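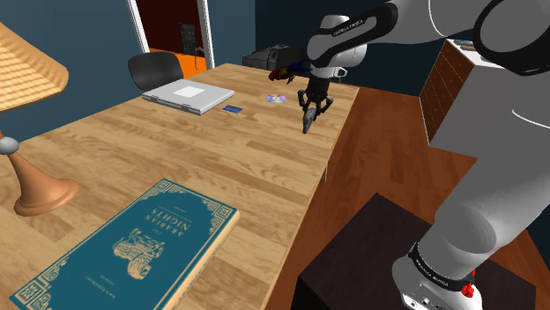 Fig. 4 -- Robot arm with two-fingered gripper, over a wooden desk.

Section 5. Hanging the Iltis bat box

Read the whole section before you climb anything. The ladder is a poor place to find out what step 6 says.

1. Pick a tree or wall that gets morning sun and some shade in the afternoon. A Widcombe summer will cook a box that faces west, along with whoever is in it.

2. Check the flight path. Bats drop out of the slot before they fly, so the ground underneath needs to be clear of branches, trellis, washing lines and the cat's favourite chair.

3. Mark your height. Four metres is the least we'd accept, and higher is better if you have a second person to hold the ladder. A second person looking at their phone doesn't count.

CAUTION: Do not use treated timber, paint or varnish inside the box. Outside, a plain water-based paint in a dull colour is fine. Bats have no views on your feature wall.

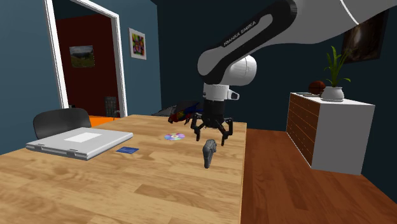 4. Fit the rear batten with the two long screws supplied, and leave the lower one a half turn loose until the box is plumb. Slide the box down over the batten from above. The landing plate should end up with open air below it and nothing touching -- think of the gap between those splayed black fingers and the tabletop, only a great deal bigger. Tighten the lower screw when you are happy, or when your arms give out.

NOTE: On a living tree, use the spring hanger from the Merkmont fixing kit (part 621) in place of screws. Let it out a little every August as the trunk thickens. The tree will win any argument about this.

5. Run a finger along the roof seam. If you feel a draught, press in the foam strip. If you feel a spider, leave it where it is.

6. Look up the slot with a torch. The internal baffle should hang straight, with the rough face toward the front. Smooth face forward means the baffle is in backwards, and the bats will slide off it like kids off a wet slippery dip.

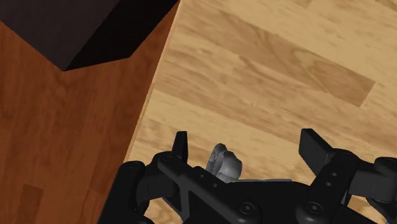
7. If the baffle is backwards, take the box down again, undo the side catches and flip it. Yes, all the way down. See the remark about reading first.

8. Walk away. Nearly all the letters we get come from people who checked the box on the second night. Give it a couple of summers.

WARNING: Never handle a bat, even a small sad one on the doorstep. Put a cardboard box over it, keep the dog inside and ring your local wildlife rescue.

Cleaning is covered in Section 6. It's short, as the slot is open at the bottom and gravity does most of it.

Comments

Eliseo Jaramillo
Put mine up on 1st January with the baffle in backwards. Step 7 felt personal.

Rosaire Li
Does the spring hanger fit the older Tlapale box as well? Mine has the narrow batten and I don't want to buy the whole kit for one bit of wire.

Eliseo Jaramillo
@Rosaire mine did, but I had to bend the hook out a bit with pliers. Still no bats. Plenty of huntsmen.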